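Tue 29 January

Demo morning for the Koubek visitors, and I'm writing this up before I go home or I'll have lost half of it by tomorrow. Nine of them in the end (the list said six, so we were short of chairs and I pinched a few from the Jokley room). Hamdia did the welcome and the safety bit, then we split them between the big arm next door and my table with the hand-held grippers.

I'd thought the big arm would be the star and it really wasn't! People love having something they can pick up and squeeze themselves. I gave them the usual patter: the linkage keeps the fingers facing each other as they close, the pads do the gripping, and the person holding it is doing all the clever stuff that we'd like the Ilby software to learn. Then I let them get on with it. The toothpaste tube was the favourite by a mile. It's a good one to teach with too, as everybody squeezes too hard the first time and then goes very quiet and careful.
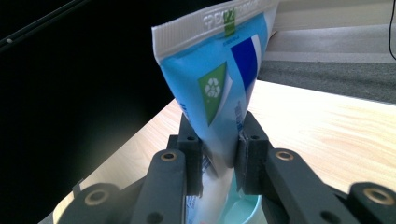 Toothpaste tube in the fingers.
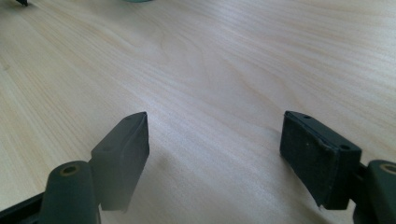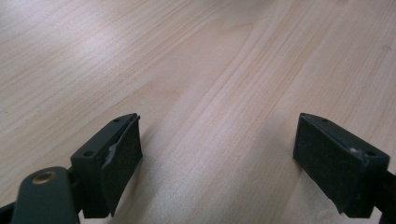
Hamdia Asfaw

The left pad in the last picture needs replacing. The facing is peeling near the top and the edge has gone ragged, while the one opposite looks fine. I'd like to do both sides together all the same — a new pad against an old one always feels odd in the hand, and I had enough of that in October. There are 69 pads left in the Belero box, so no excuse.

Questions I couldn't answer properly, to chase:

How long does a pad last? I said it depends what you pick up, which got a polite nod. We've logged over 1660 grasps on Ilby but I never wrote down when the pads were changed, silly me. Start doing that.

Can it feel how hard it's squeezing? No, and two people asked, so put it in the patter.

Would it cope with wet things? I waffled. Try the foam with a damp sponge and see.

One chap wanted to know if he could swap the fingers over for narrower ones and I got rather carried away and showed him the drawings. Must send him the file (his card is in the Belero box lid).

For next time: shorter welcome, more time at the tables, and let the groups change over when they're ready. Ours were still queueing for a second go when the bell went for lunch. Chairs need to go back to Jokley first thing.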